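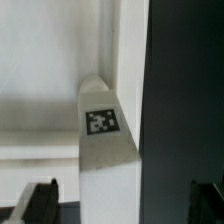 I drove out to Noletstead for the open evening at the shared workshop on Statow Street because a friend kept sending me the flyer. "Come see a robot arm that tidies shelves," it said. I have been to enough of these to know what the word "tidies" is worth.

The place is bigger than I expected, and colder. You go in past the wood lathes, past a laser cutter with a sign-up sheet full of crossed-out names, and the arm is in the back corner. The members call the build Manzano. It belongs to the whole workshop, in theory. In practice it belongs to Murray Whitcombe, who has put most of his evenings into it since July and talks about it the way other people talk about a boat.

The pitch goes like this. Commercial arms cost too much, so you build your own from printed parts, hobby motors and a cheap camera at the wrist. You stick printed square tags on the things you want it to find. The camera spots a tag, the software works out where it is and which way it's facing, and the fingers close on whatever it's stuck to. Murray says the parts came to 1000 dollars. I asked if that covered the motors he burned out along the way and he said no, those were "tuition."

My trouble is with the tags. If I have to label everything in my house before a robot can pick it up, I've already picked it up. Murray's answer was that the tags are scaffolding, and that later on the camera will learn to do without. Maybe so. I heard the same thing at the Flostavport fair last year from a man with a laundry machine, and I still fold my own shirts.

He does keep a log, and I'll give him credit for that. It's a paper notebook on a string. The latest page had 68 tries written down and 29 marked good. He didn't hide it or turn the page. Most of the misses had "glare" next to them, a few said "slipped," and one just said "Dave," with no further notes.

What I did like was the fixing. A cable clip snapped while we were talking, and a teenager at the next bench had a new one drawn and printing before Murray had finished complaining about it. You don't get that with a sealed box from a store – you get a phone number and a long wait.

Would I build one? No. I don't have the bench space or the patience, and my shelves are fine. But if you like solving the same problem every night for a season, go talk to them. Entry is 5 dollars, coffee included, and the coffee is bad. The next open evening is Thursday, September 24, 2026. Park on the street, as the lot behind gets locked early.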